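1/ Month four of teaching a robot to travel along the side of a road. It has a better pension than me and it still can't tell a shadow from a hole. A thread, as I'm waiting for an upload.

2/ For anyone new: the job is gathering examples. We drive the thing by hand, it records what it sees and what our thumbs did about it, and later a model tries to work out what the thumbs were thinking. My thumbs are thinking about lunch. I worry this will come through.

3/ The unit of work is a "run". A run is 200 metres of road with somebody steering, a start note, an end note and a tick box for "anything unusual". Prakash Alva ticks it every time. His reason on one run last month was "butterfly, possibly two".

4/ We're meant to bring back 30 good runs a day. Good means no dropped signal, no thumb slipping, no van driver stopping to ask if it's the thing off the telly.

5/ Our record is 30. Our usual is a number I've been asked to stop putting in emails.

6/ The early runs were all done in the car park at Urament, which has fresh white lines, flat tarmac and kerbs you could cut cheese on. The model loved it. It scored beautifully. Everyone had cake.

7/ Then we took it to a real road and it followed a long smear of spilled paint into a hedge. With great confidence. I've worked with people like that.

8/ So now we go looking for bad roads. There's a spreadsheet called Bretisham, named after the first village that disappointed us, where you put in any stretch with worn paint, patched tar, crumbling sides or a bend. Nadja Ortner keeps it. She grades them out of 10 for misery.

9/ This one she gave an 8. She was being kind to it, it has a nice view.

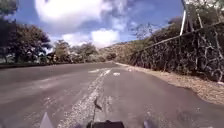

*Worn centre line, a crack just to the right of it, and gravel for an edge. Lovely stuff.*

10/ A person looks at that line and thinks "line". The car park model looks at it and thinks "crumbs". Every label we've added since has been an attempt to get it to think "line, but old".

11/ The crack is the other half of the lesson. It's dark, it runs up the lane, it's much bolder than the paint next to it. If you'd only ever seen car parks you might well decide the black thing was in charge.

12/ Right-hand side: the tarmac stops being tarmac in a wavy sort of way and turns into gravel. Where exactly is the edge? Thaddäus Hämmerli and I marked it separately and then compared. We are still on speaking terms but it was a long afternoon.

13/ Current rule, after three meetings: the edge is where you'd put your foot if you didn't want to get told off. It's written down more formally than that. Only slightly.

14/ The wall is easy. Everybody agrees about the wall. I'd label walls all day.

15/ People ask why we don't just make the bad roads on a computer. We do that as well! Renzo Rinaldi makes them and they're very good. But his cracks are all a bit tasteful. You can tell a man sat down and chose them.

16/ Same with his gravel. Real gravel looks like somebody gave up.

17/ Things I have learnt about steering for a living: you have to make mistakes on purpose. If every run goes perfectly down the middle of the lane, the model never sees what getting back to the middle looks like. So a set share of runs are "drifts". You wander off a bit, then you come back.

18/ It's surprisingly hard to drift on purpose. You either do nothing at all or you head for the verge like it owes you money. Nadja is superb at it. She says it's just how she parks.

19/ First week of drifts, we forgot to cut out the wandering-off part and kept all of it. Trained overnight. In the morning we had a robot that was excellent at coming back to the middle and also extremely keen on leaving it.

20/ So now we mark the moment the thumbs change their mind, and only the bit after that counts as something to copy. Keith Ellwood calls this "the repentance". It has made it into the official notes and I think it's too late to get it out.

21/ Other things in the official notes: don't whistle, the microphone is on. Wipe the lens with the cloth, not the sleeve. If a walker asks, tell them what it's for and show them the off button. Don't let them press the off button, Prakash.

22/ Light is the one you can't argue with. Low sun turns every pebble on the shoulder into a small dramatic event. Deep shade from a tree looks, to our model, like the road has been removed. It would quite like to stop and discuss it.

23/ The fix is boring: same stretch, morning and midday and teatime, then again in drizzle. I know one hedge near Tonditz better than I know most of my cousins.

24/ Someone replied to the last thread asking if it's getting better. A bit, yes. On old paint it used to give up in most runs and now it mostly slows down and looks worried. Stopping for shade is still bad. Gravel edges, depends which of us labelled them.

25/ (Mine are fine.)

26/ Upload is at 10 per cent. It was at 10 per cent when I started this. The folder is called "final_bend_new" and there are 3 folders called that.

27/ September plan is wet leaves. Renzo has already made some on the computer. They're gorgeous, each one a slightly different brown. I've told him nothing about what leaves look like after a bus.

28/ Right, 11 per cent. Going to put the kettle on and relabel an edge. Questions below if you have them, and if your question is "could it do my commute", please first send Nadja your commute.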